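The Night Desk at Vevum

The router in the back office at Vevum had 25 lights, and at ten past three in the morning all of them went amber. I put down my tea and opened the log. Somebody was trying the company tunnel from outside, one password after another, and the count had already passed 3000.

I rang the duty line at Hedia, who ran our remote access. The woman who answered had a cold. She asked for the port and I told her 1804. She typed for a while. 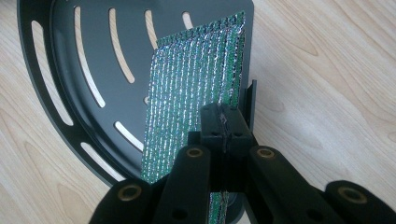 "Where are they coming from?"

"One rented server in Cantero, and it's using an old login that should have been closed in November."

I knew the login. It had been mine, before I moved to nights – I had used it from the flat to read my post. I didn't tell her that. She closed the account while I listened, and the count stopped.

The lights went green a few at a time. I wrote the call up in the book, with the time and the port, and left the line for the cause blank. Then I tipped the cold tea down the sink and filled the kettle again.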